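## Setting up your Plarard desk lamp and charging shelf

Before you start, pick a spot within reach of a wall outlet and give yourself 15 minutes or so – there's no hurry, and the shelf goes together more happily on a cleared desk.

1. Slide the lamp post into the hole at the back of the shelf until you feel it click.
2. Tighten the collar by hand. Please don't use pliers, as the threads are soft.
3. Run the lamp cord down through the rear clip, leaving a little slack so the arm can swing freely.
4. Plug in the lamp and hold the dimmer for a moment to wake it up.

**Note:** If the lamp blinks twice, it's still in shipping mode. Hold the dimmer again and it should settle down nicely.

**Caution:** Keep curtains and papers at least 40 cm from the lamp head, and never run a heater from the same power strip as the shelf.

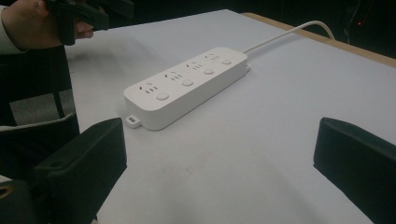 *Power strip with a separate button beside each socket.*

5. Using a strip with buttons? Switch on the lamp's socket first, then the shelf's – and keep part no. 1182, the spare fuse, somewhere you'll remember.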